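The Desk Gets a Spine

I've owned the file organizer since October and have spent most of that time filing it. First it was under the bed, then it was on top of the bookcase, and for two weeks it was in the trunk of my car, where it made a noise on left turns. It cost me $17 at Brannigan, the office supply place in Komton that always looks like it's closing and never does. I went in for printer ink. They didn't have printer ink.

Anyway, Wednesday was the day. I had cleared the afternoon, meaning nobody had asked me to do anything, and I decided that everything flat on the desk would stand up by dinner. Books, notebooks, the folder of things from Kodcombe Mutual that I keep meaning to read. I have a theory that a pile is just a decision you've made sixteen times in a row, each time deciding to put one more thing on it.

My usual system is geological. Recent mail is on top, last month's mail is under that, and somewhere near the bedrock is a receipt for a toaster I need to hang on to until 2032, when the warranty runs out. I don't love the toaster. But I've kept the receipt this long and I'd like to see it through.

The first job was emptying the surface down to what I really use, and that came to much less than I expected. Most of it went into a grocery bag, and the grocery bag went into the closet, and I'm counting that as done.

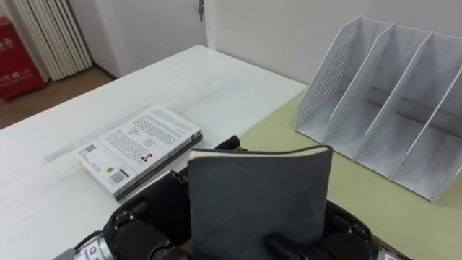
The gray notebook was the one thing I was sure about. It has the soft kind of cover, a bit like fabric, and I bought it because it looked like the notebook of a person with plans. The first few pages are plans. After that it's mainly grocery lists and one long paragraph, written late at night, about whether I should learn to sharpen knives. It deserves to be kept upright, if only so I stop putting cups on it.

A soft cover is a small problem for standing storage. Hard covers stay where you put them. Soft ones slouch, given enough empty space, and this organizer has slots wide enough to slouch in. The dividers slope down toward the front, so at least you can get hold of a notebook without reaching all the way over, and the sides are full of tiny holes. I assume the holes are for looks. They don't hold pens. I checked, with a pen, for longer than I'd like to say.

Then there's the paperback. It's a fat one, and it has been lying back cover up for so long that I know the blurbs better than the book. I've got as far as chapter 2. The author looks out from a picture the size of a stamp, and whenever I sit down to pay a bill we make eye contact. I could turn the book over. The front would only remind me of the title, and then I'd have to think about the book club in Seltura that I left by simply moving away.

I went back and forth on whether it should go in the organizer. On the one hand, it's a book, and books stand up. On the other hand, once I put it in a slot I'm admitting it's in storage, and while it's lying on the desk I'm technically still reading it. 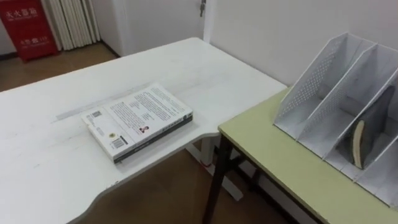
Two surfaces, one opinion

I should explain the geography. The white desk is for working and the green side is for everything that isn't working, and the organizer lives on the green side. I tried it on the white desk for an evening and it felt like having a small office building next to my elbow. Over on the green it's close enough to reach and far enough away to ignore, and I look for the same thing in most furniture.

The white desk has that curve in the near edge, where you're supposed to tuck yourself in. I was against the curve when I got it. I'd only ever had straight desks and saw no reason to be hugged by one. Now I sit at a straight table in a library and my stomach feels unaccommodated.

It does show marks, though. White desks are sold to people who believe they will wipe them. There's a pale streak across mine that looks like old tape, and there are gray smudges that move very slightly when I scrub and then settle down again somewhere else. I've tried dish soap, baking soda and a magic sponge. A website recommended toothpaste and for a day the whole room smelled like a dentist's, with the smudges still there and now minty.

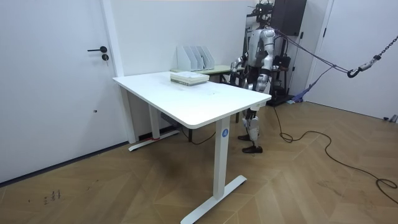
I'll say this for the desk: the legs are good. White metal, long feet, solid enough that I can lean on the thing and complain. I once had a desk that swayed when you typed the letter P. You get used to it, and you begin choosing words without a P, and your emails get strange.

So here's the count at dinner time, for anybody keeping score. The organizer is out of the car and in use. The notebook has a home. The Kodcombe folder is in the grocery bag in the closet, along with an extension cord and what I'm fairly sure is a library card from Seltura. The book is undecided.

My sister wants to know why I don't get rid of paper altogether and put it all on my phone. I have 1000 unread emails on my phone. I don't think the phone is the answer she believes it is.

Next up is the drawer, the one that opens about as far as a hand and then stops on something. I think it's a whisk. I've no idea what a whisk would be doing in there, and I'm going to find out this weekend if it doesn't rain, or if it does.

Contact | Copyright, all rights reserved | Back to top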